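Category: Property Care > Checklists > Laundry and Linen Rooms

Linen Room and Dryer Safety Checklist, with Comments

This checklist covers the shared laundry and linen room at the Casbridge guest house, a building with 14 bedrooms and one service corridor. It was first written for a room with two dryers and a single wall of shelves. The second edition, used since July, adds the folding area and the chemical shelf. The comments under each item come from the last walk-through and are left in so that the next inspector can see what was found.

Mark each item Pass, Fix, or Stop. A Fix is corrected within seven days. A Stop means the equipment or area is taken out of use until it has been corrected and checked again.

1. Access and exits

1.1 Door opens fully and closes by itself.
Pass. The closer is slow over the last few inches but does latch.

1.2 Floor path from the door to the rear wall is clear.
Fix. Two hampers were parked in the path. Hampers go under the window when not in use.

1.3 Light switch works from the door side.
Pass.

1.4 Floor is level and dry, with no lifted tile.
Fix. One tile by the second washer rocks underfoot. Re-bed it and leave it for a day before rolling carts over it.

2. Dryers

2.1 Lint screen cleaned after each load.
Pass on dryer A. Fix on dryer B, where the screen held a full mat of lint. The log sheet for B had been signed for the same morning. A signature without a clean screen counts as a missed cleaning.

2.2 Screen is whole, with no tears or bent frame.
Pass. Hold the screen up to the light when checking. If water pools on the mesh under a tap, there is softener film on it, and it needs a wash with dish soap and a soft brush.

2.3 Vent duct is rigid metal, with joints taped in foil tape.
Fix. The duct behind dryer B is sound, but one joint was closed with cloth tape. Replace with foil tape. No screws through the duct wall - the points catch lint.

2.4 Outside vent flap opens when the dryer runs and shuts when it stops.
Pass on A. Stop on B. The flap was stuck half open with packed lint. Dryer B was tagged out, the duct was brushed from both ends, and the unit was returned to use the next day.

2.5 Clear space behind and beside each dryer.
Pass.

3. Loads and fabric

3.1 No cloth that has held cooking oil, wax, or solvent goes into a dryer.
Pass. Kitchen cloths are now in their own bin with a lid. Oil left in cotton after washing can heat up by itself in a warm pile, so these cloths are line dried.

3.2 Dryer loads end with a cool-down, and are taken out and spread at once.
Fix. A load of bath towels had been left in dryer A overnight. The cool-down setting is there on both machines but had been turned off on A.

3.3 Towels checked for pulled loops, thin spots, and frayed hems before folding.
Pass. Any towel with a hem coming away is pulled from stock and cut down for rags. Loose threads wind around the drum seal and are slow to remove. 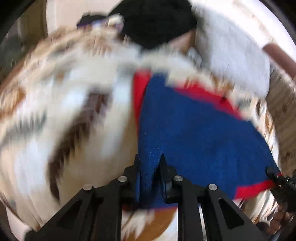 4. Folding area and shelves

4.1 Folding surface is steady and at a height that does not need stooping.
Pass.

4.2 Stacks are no higher than 20 inches and do not lean.
Fix. The bath sheet stack was over the limit. Split it across two shelves.

4.3 Heavy items sit between knee and shoulder height.
Fix. Winter quilts were on the top shelf. Swap them with the pillowcases.

4.4 Shelf brackets are tight to the wall.
Pass. The Usteck brackets fitted last year show no movement. Check the end bracket again next time - the plaster there is soft.

4.5 Nothing stored against the heater or the light fitting.
Pass.

5. Chemicals

5.1 Bleach and acid descaler kept on separate shelves.
Pass.

5.2 Every bottle has a readable label.
Fix. One spray bottle had no label. Contents unknown, so it was set aside for disposal and not poured down the sink.

5.3 Eye rinse bottle is present and in date.
Pass.

6. Electrical

6.1 Cords and plugs have no cracks, scorch marks, or heat damage.
Pass.

6.2 No extension cord in regular use.
Fix. The steam press was on an extension cord. It has been moved to the wall outlet by the door. Portable heaters are not allowed in this room.

6.3 Smoke alarm tested with the button.
Pass. The alarm sounds in the corridor as well.

Results: no open Stops. All Fix items carry over to the next sheet until signed off. The Nosumow annex uses the same form but skips section 5, as no chemicals are kept there.

Comments (4)

pressroom_dee
On 2.4, we put the vent flap on the weekly list after ours jammed twice. Takes two minutes with a bottle brush.

Zakharchenko Rentals
Is the 20 inch limit for folded bath towels only, or all linen? Our sheets get slippery well before that.

Casbridge Property Care (author)
All linen is the upper limit. For smooth sheets we stop at 14 and turn every other bundle so the folds alternate.

hallway9
Could you add hoses to the next edition? The fill hose on our washer bulged near the fitting and it was not on any list we had.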